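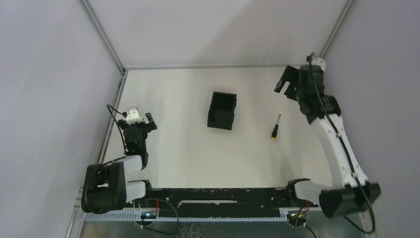
White tabletop with pale gray walls on three sides.

Watching a Long Speech at Home: Tips for the Kitchen and Living Room

19/09/2023

Our household follows politics, and a budget address or a joint session can run well past dinner. Over the years we have worked out how to feed people, hear what is being said and keep the papers in order. Most of this applies to debates and election returns too.

Food

Serve things that can be eaten with one hand and no knife. Hand pies, meatballs on picks and thick slices of banana bread all work. Anything crunchy goes out before the speaker is introduced and comes back when the commentators take over. Chips in a metal bowl will drown out a soft-spoken senator.

Salamatu Adjei's jollof rice holds well if you take it off the heat five minutes early, lay a folded dish towel over the pot and put the lid on top. Leave the lid alone until you serve. A pot for ten people stays hot through the opening remarks. If the speech is delayed, set it in the oven at 200 degrees, without the towel, and sprinkle a little water over the rice first. Check that the lid knob is oven safe.

Make tea in a thermal jug and put it in the room with the guests. A kettle whistling in the next room always goes off during the one line people wanted to hear.

Sound and picture

Turn on captions before anyone sits down. Live captions lag by a few seconds and get names wrong, but they help when two people start arguing on the couch. If the set has a "speech" or "clear voice" setting, try it. It makes music sound thin, so switch it back afterward.

Move the refrigerator magnets and paper calendar if your kitchen screen sits beside them. Ours rattled every time the compressor started, and it took us until January to find the noise.

Pull the curtain on the side opposite the screen, even in the evening. Streetlights leave a stripe across the glass.

Notes and clippings

Kwabena Odoi keeps a stenographer's pad for each legislative session and writes on the right-hand pages only. The left side is for corrections the next day, when the full transcript is out. Use pencil. Ink bleeds if a cup gets set down on it.

Newspaper yellows quickly. Photocopy anything you want to keep and store the copy – the original can go in a flat box, out of the light. A cutlery drawer liner cut to size makes a good base for the box. Avoid rubber bands, which go sticky and pull the print off. Cotton string is fine.

Campaign mailers on glossy card stick together when damp. Put a sheet of baking parchment between them.

Stains and cleanup

Tomato stew on a cotton tablecloth: scrape with a spoon, rinse from the back with cold water, rub in dish soap and wait 15 minutes before washing. Check it before it goes in the dryer.

Campaign button rust on a shirt: lemon juice and salt, then rinse well. Test an inside seam first and don't use it on silk.

Bumper sticker glue: warm it with a hair dryer, lift a corner with an old plastic card and peel slowly. Wipe what is left with cooking oil, then soapy water.

Yard sign stakes: knock off the mud, dry them and wipe with an oiled rag before they go back in the garage. Bundle them points down in a bucket of sand.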